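Subject: Re: [oldprints] Scanning the Walden albums, file naming and resolution
From: Natalie Fairclough
Date: Jan 14, 2024

On the resolution question, Gareth wrote:

> I have started on my mother's albums and am scanning everything at
> 1200 dpi. Each page takes ages and the disc is filling up. Most of
> them are pictures of us as children with the dog in various hats.
> Is it worth it, or am I wasting my time? Also, what do people do
> about prints that are glued down?

1200 is more than those prints will give you. The Walden set was mostly small drugstore-size prints on textured paper, and I compared 600 and 1200 on 14 of them. The higher setting recorded the paper surface in more detail and the faces no better. I now use 600 for prints, 1200 only for anything smaller than a matchbox, and 2400 for negatives. Save as TIFF and make the JPEGs from that.

For glued prints, leave them where they are. Scan the whole page, then crop a copy. I lost a corner of a school photograph in July trying dental floss on the old brown glue, and I would not do it again. Magnetic pages are a different matter and can usually be lifted from one edge with a thin palette knife, slowly.
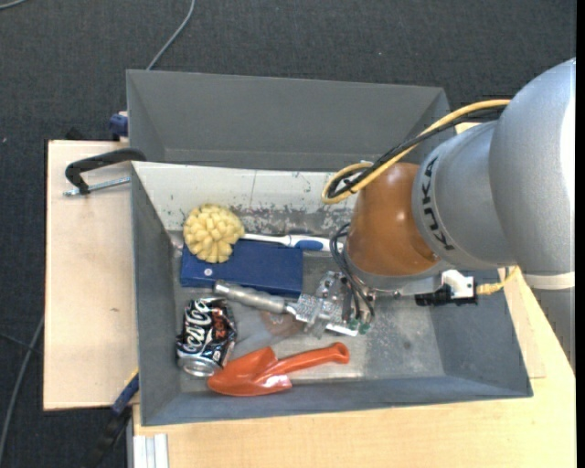
Natalie Fairclough
List moderator and archive editor

File names: I keep the album, page and position, in that order, so walden_03_017_b is album three, page 17, second print. Do not put people's names in the file name. They change when an aunt corrects you, and then every link breaks. Names go in the caption field. My count stands at 1,074 files, of which 218 have no caption at all, and most of those are cats.

Two warnings on software. Gridia trims captions to 200 characters on export and gives no message when it does so. Nusex keeps the full text but drops the date if only the year is filled in. I enter the first of January and put "year only" in the notes.

The Lim scans are still missing pages from the second album. If anyone downloaded the earlier set before it was replaced, please write to me off list.

Natalie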